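Review: Trillness sorting cell (turntable + arm), simulator and bench unit, two months in

Writing this up quick before the loan agreement ends in March. Short version: nice turntable, decent arm, one fault that should never have shipped. Two stars out of five. Would have been four.

What we bought, or rather leased: the Trillness kit, which is a powered turntable, a small white arm on a mounting plate, a bin, a bag of cups for practice, and the simulator licence. Supplied through Policarpio, who were polite throughout and slow throughout. We paid 3769 for the lot, of which 1166 was the software. Keep that second number in mind.

We do small-parts sorting at Pulville. Orange go in the bin, grey stay on the table. Not rocket science. The job we set it is the same one in the Trillness tutorial, so no excuses about odd use.

## Setup

Fine. Plate bolts down, arm bolts to plate, turntable plugs in. Manual is translated from something and skips a page on cable strain relief but you can work it out. Half a morning. Simulator installed first go, which I did not expect.

The simulated cell matches the bench one closely enough that you can write a routine at your desk and carry it over. I liked this a lot. Wrote most of ours at home.

## What went wrong

The turntable has a divider across it. When the disc indexes, the cups behind the divider get swept round. Good idea in principle. The arm is meant to wait for a "table stopped" signal before it reaches in.

It doesn't always wait.

First time was on the bench, 7 in the morning, Solène Pichon standing next to it. The arm went in while the table was still turning. Clipped the divider, dropped the cup, carried on to the bin with nothing in the fingers and "placed" it. Log said success. No alarm, no pause. Solène hit the stop herself.

We thought it was our wiring. Spent ages on the wiring. Then Pauline Bickerstaff had the sense to run the same routine in the simulator with no hardware at all, and it did the same thing. So it's in their code, not our cables.

Her run, below, is the one with two orange cups in the bin and one orange still out on the table with the greys.

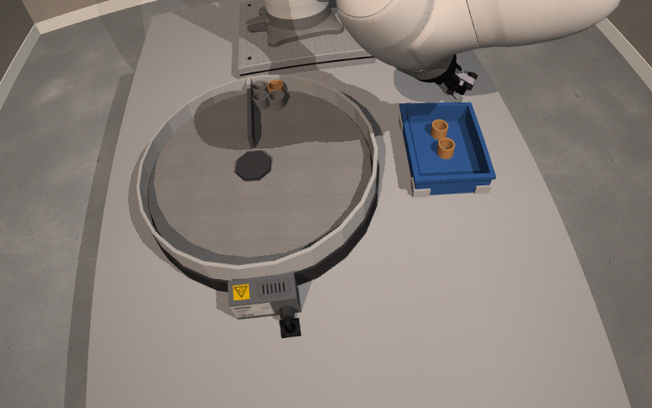

**Can you fix the early reach yourself?**

Partly. Put a fixed wait of 2 seconds after every index move and ignore the stopped signal completely. It slows the whole routine and it's a plaster over the problem, but we haven't had a clash since.

The cause, as far as Pauline could work out: the signal goes true when the motor is *told* to stop. The disc is heavy and coasts a bit. With a light load you get away with it. Load up one side and you don't. I asked Policarpio whether there was a sensor on the disc itself and got a link to the brochure.

The false success bothers me more than the clash. The gripper knows how far its fingers closed, you can read the number on the diagnostics page. Nothing in the supplied routine looks at it. So an empty grip counts as a pick, the tally goes up, and you find out when the count at the end of the shift is wrong. We added our own check, a few lines, took Solène less than an hour. Why isn't it there out of the box.

## Safety, seperately

Please read this bit if you read nothing else.

- The stop button halts the arm. It did NOT halt our turntable. They're on different circuits unless you fit a link wire, and the link wire is listed under "optional".
- After a stop, pressing resume sends the arm straight back to where it was going. Straight, as in through whatever is in the way. Home it first, every time.
- Warning label on the drive unit is fine but it's not going to save your fingers. We put a guard round the bench unit.
- Don't let anyone reach over the divider to tidy a fallen cup with the power on. Obvious, but people do, I did.

Reported all of it. Reply after 30 days: "known behaviour, adressed in a future release". No date. No notice to other customers that I've seen, and I did ask.

## Good points, to be fair

The turntable is well made and quiet. Arm repeats nicely, it lands in the same place all day. Bin brackets hold, bin doesn't creep. Simulator is quick even on my old laptop, and without it we'd still be swapping cables. I'd pay for the simulator on its own, though perhaps not 1166.

## Against the other one

We had the Prarkico cell on trial last year. Uglier, louder, software looks like a tax form. But it has a proper sensor on the disc and one stop button that stops everything. No simulator worth the name. If you've people near the bench, get that one.

If you've already got the Trillness: fit the link wire today, add the wait, add the grip check. Then load one side of the table on purpose and watch it for a good long run before you walk away from it.

Will update if the new release turns up before ours goes back. Pauline has the modified routine, and she's happy to send it to anyone with the same kit, just ask in the comments.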